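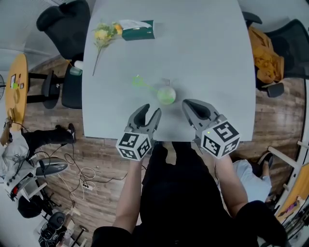 I do a lot of my tidying at work as well as at home, and the meeting table is the one that gets away from me. You turn your back and it has grown a crop of odds and ends. My rule is to sort by what could go wrong first. So anything with liquid in it gets dealt with before the rest, and on our grey table that meant the little round glass vessel with the bright green stuff in it, narrow neck and all. Then the flat things, like the neon-green wand with the loop on the end, and only then the yellow flowers and the tissues up at the far end.

For round-bottomed glass I use a folded tea towel as a nest. Carry it with one hand under the belly, never by the neck! I learned that in Purley with a vase I was rather fond of.

Coloured liquid on a pale top wants blotting straight away. Press with a tissue, lift, fresh tissue, press again — no rubbing or you'll just push it about. Whatever is left usually comes up with a drop of washing-up liquid in warm water, then a dry cloth.

Cut flowers go in water before you do anything else with them, even if it's only a mug. Snip the end of the stem at a slant and strip off any leaves that would sit below the waterline. Mercedes Llanos swears by a pinch of sugar as well, and I've come round to it.

Jackets off the chairs last, and on to a proper hook. A chair back does the shoulders no good at all, and you can't push the chair in tidily with sleeves hanging down.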